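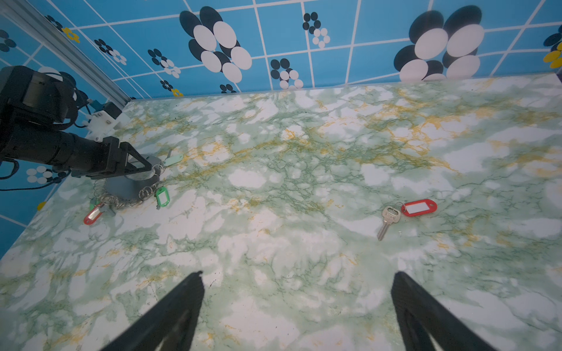

Updated in May
By the editors, Jolavwood Encyclopedia of Working Life

Automated key sorting at Lillbridge

Automated key sorting at Lillbridge is the part-mechanised handling of returned keys, key rings and tags at the Lillbridge key room, which looks after the keys for rental homes, halls and storage sheds in and near the town of Tautahi. The work is shared between a staff of five and a bench with two robot arms, set up by the engineering firm Vernix. It is a small operation by any measure, but it is often brought up in talks about what happens to a job when the fiddly part of it is handed to a machine.

Background

The key room holds 3925 sets of keys. For most of its history every one of them was sorted by hand, usually in the quiet hour after the 4 pm returns, when tenants and tradespeople had dropped their bundles through the slot and gone home for tea. Rings came back hooked through other rings, chains wound themselves around anything nearby, and tags turned up on the wrong keys altogether. Long-serving staff remember the job fondly enough, though they will also tell you about sore thumbs and broken fingernails, and about the winter evenings when it ran well past closing.
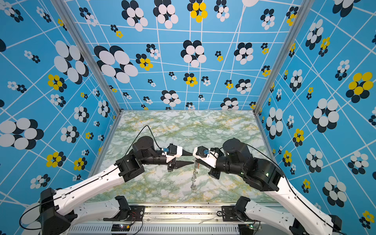 Vernix was first asked only for a better tray. The talk drifted, as talk does in a room with a good kettle, and the firm came back some months later with a plan for a bench where a pair of arms could learn the sorting from the people who already knew it. Staff guide the arms through a task by hand using a matching set of leader arms, and the movements are kept so that they can be studied and practised later on.

The work

Each arm ends in a gripper with two tapered fingers. The tasks given to them are plain ones: lift a chain and let it hang, draw a single key away from a bundle, pass a ring from one side to the other. Chain is generally thought the hardest, as it changes shape whenever it is touched. Coloured plastic tags help everyone, person and machine alike, and the key room has kept its old habit of using a different colour for each kind of property.

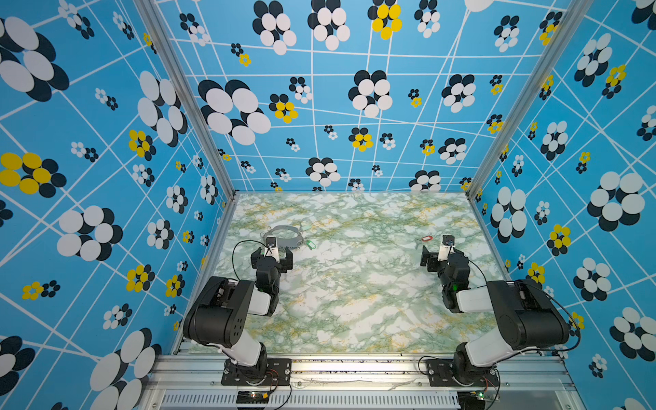

Paired arms at the sorting bench, with a key ring and plastic tags on the marble-patterned top.

Keys leave the bench only after a member of staff has checked them against the book. This rule was written by the staff themselves, and Vernix agreed to it before any equipment was delivered.

Effects on staff

No positions were lost when the bench arrived, although hours did move about. The late shift was shortened, which was welcomed by those with children and rather less so by one or two who had liked the extra pay — a sore point that took until the following pay round to settle. More of the day now goes to the front counter, to repairing worn tags, and to guiding the arms, a skill that has its own line in the Lillbridge job description and a small allowance to go with it.

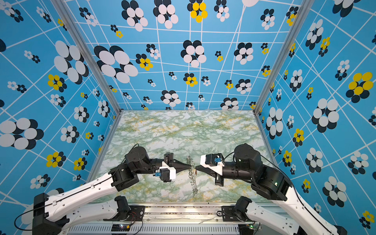 Reading time: 3 minutes

Opinions of the arrangement differ. Some of the staff find guiding the arms restful, a bit like knitting, while others say they could have the whole tray done in the time it takes to coax one knot apart, and on a busy afternoon they are quite likely right. New starters are still taught to sort a practice box of 100 keys by hand before they go near the bench, so that they know what a good result feels like and can tell when the arms are making heavy weather of it.

Related practice

A similar bench has been discussed for the Jolavwood lending shed, where the tangles are mostly extension leads and garden twine. Staff from Lillbridge have visited twice to offer advice, and the matter of who would be trained to guide the arms there is still open.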